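Notes for the Nollport talk, 26/06/2023. Slot is short, so skip the bits in brackets if the clock's against me.

## Getting going

Hello, thanks for having me, thanks for the tea. I look after one robot. One arm, one table, one gripper, and a big box of toy kitchen stuff. That's the whole job some weeks, and it's more work than it sounds!

(Ask who's got a machine of their own to look after. Wait for hands. If it's mostly hands, go quicker through the cable section, they'll know it all.)

The cell lives at Jutmont, on the ground floor, and it practises tidying and fetching on a pretend kitchen table. People who write the clever software come and go. I'm the one who makes sure that when they press the button, the arm is where it thinks it is and the fingers shut properly. So tonight's going to be cables, screws, fingertips and a table. No maths. I promised no maths.

## The table

Start with the table, as everyone always wants to start with the arm and the arm's mostly fine.

Ours has a white top. White is lovely for the cameras and awful for everything else, every scuff shows. First job of the morning is a wipe with a barely damp cloth, then a dry one. Barely damp! I once did it with a properly wet one and had to wait ages for the shine to go off before the wrist camera would settle down.

Then I lean on each corner, quite hard, with my forearm. You'd be amazed how much a tabletop can wander over a fortnight of an arm swinging about. If there's any give at all I get underneath with a spanner before I touch anything else. No point setting up an arm on a wobbly table, you're only going to do it twice.
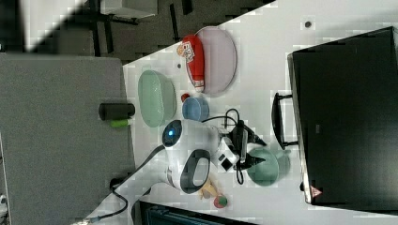

Then the clamps. I do those by hand first, then with the wrench, and I put a dab of paint pen across the bolt head and the plate. If the line's still straight next morning, leave it alone. If it's moved, something's working loose and I want to know before the arm does. The paint pen cost next to nothing and it's the best thing in my drawer.

(Pass the paint pen round? Get it back this time.)

## Cables

Right, cables. If you take one thing home, take this bit.

An arm bends in a lot of places and the cable's got to bend with it. Ours run up the outside in big loose loops, and visitors do look at them and think it's a mess. I thought so as well, my first month, and I made it all beautifully neat with about a hundred cable ties. Very smart. The wrist turned round, the slack ran out, and the connector came straight out of its socket. Big generous loops ever since.

How I set the slack: switch to hand-guiding, walk the wrist right round to one end of its travel, then right round to the other, and watch the tightest bit of cable the entire time. Don't watch the gripper. Everybody watches the gripper. If the cable ever goes straight, it wants more length. If it drags across the table and knocks things over, it's got too much, and you pull a bit back through the strap.

Straps are hook-and-loop, never ties. You'll be undoing them more than you think.

I keep a little notebook of gripper cable swaps. The last one went at 1,009 hours and it gave me a day's warning, with the fingers stuttering on the way shut. The one before it went at 614 hours and gave me no warning whatsoever. Same cable, same supplier (Shiferaw, who were very decent about it), and the only difference I can find is that the second one had the bigger loops. I wouldn't call that science. I've stuck with the bigger loops, though.

When you change one, do it with the power off and the arm parked low. Unscrew the collar at the gripper end, don't twist the plug itself. Feed the new one along the old one's path before you take the old one away, otherwise you'll stand there with both ends in your hands wondering which side of the elbow it went. I take a photo on my phone too, and then usually can't find it.

## Fingers

The gripper's a Kandulov, two black fingers, nothing exotic. What goes wrong with it is mostly muck and wear.

Muck first. Toy plastic leaves a sort of film on the pads, and it builds up so slowly that you don't notice until a bottle slides out halfway across the table. Wipe the pads with alcohol on a lint-free cloth, leave them to dry, and have a feel with your thumb. They should squeak a bit. If they feel like a bar of soap, go again.

Wear next. Close the fingers on a strip of printer paper and pull. It should hold along the full length of the pad. If it holds at the tip and slides at the root, or the other way about, the pads have worn on a slope and they want changing in pairs. Always in pairs! I tried to save money on that exactly once. 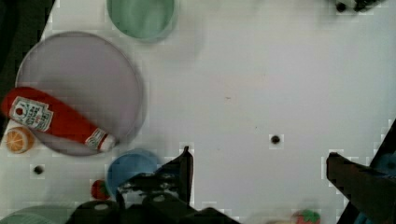 Screws on the fingers get a tiny drop of the medium threadlock, the one you can undo later. I nip them up evenly, a little on one, a little on the other, same as you'd do a wheel on a car. Then I run the open-and-shut routine 14 times with my ear near it. You're listening for a click at the end of the stroke. A click means one finger's getting there before the other.

(If somebody asks why 14: it's how long it takes me to eat a biscuit. Don't say this unless the room's friendly.)

And while you're down there, clean the wrist camera lens. Puffer first, cloth second. Half the faults I get called over for are a thumbprint on that lens, and a fair few of the thumbprints are mine.

## Checking it knows where it is

So the table's solid, the cables are happy, the fingers are clean. Now I find out if the arm agrees with me about where things are.

I've got a pointed tip that clips on in place of a toy, and a few marks I trust. The arm goes to each mark and stops just above it, and I get my eye down level with the table and look at the gap. Sideways error you can see straight off. Height's trickier, so I slide a feeler gauge under. If it's out by more than 2 millimetres I stop and go back to the clamps, and nine times out of ten it is the clamps.

What I don't do is go into the software and nudge the numbers till it looks right. Very tempting at five o'clock. All you've done then is hide a loose bolt, and you'll meet it again in the morning.

## Laying out the toys

Last part of the set-up, and the part people think is me playing.

The toys go out differently each run, but there are house rules. Big heavy props go to the side, where the elbow won't sweep through them. Anything with a handle, I turn the handle so the fingers have at least one sensible way in. Small bits like the strawberries need a finger's width of clear table somewhere beside them, or the gripper comes down on the neighbour. And nothing goes under a cable loop at rest, if I can help it.
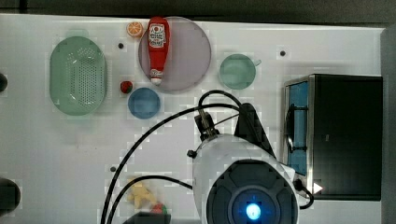 I do one slow run at a quarter speed with my hand on the stop button. The whole run, every time, even when there's someone important stood behind me. You learn such a lot at a quarter speed. You hear the joints, you see which loop's going to catch, and if the wrist's heading for a prop you've got plenty of time to be sensible about it.

If it does catch: stop, hand-guide it clear, and check the paint lines before going again. A bump is exactly what shifts a clamp.

## What I'd still like to fix

- A quicker way of swapping the finger pads. It's four tiny screws and I've dropped all of them in the carpet at some point.
- A proper strap point near the elbow. At the moment it's a bit of a bodge, and it creeps.
- Somewhere to write down the morning checks that isn't the back of my hand.

We've got the cell down for a longer strip and clean in September, so if anyone's got a strap arrangement they like, come and draw it for me in the break. I've brought a pen and an old cable for people to prod at, and the worn pads are in the sandwich bag by the projector.

(Questions. Repeat each one back so the people by the door can hear.)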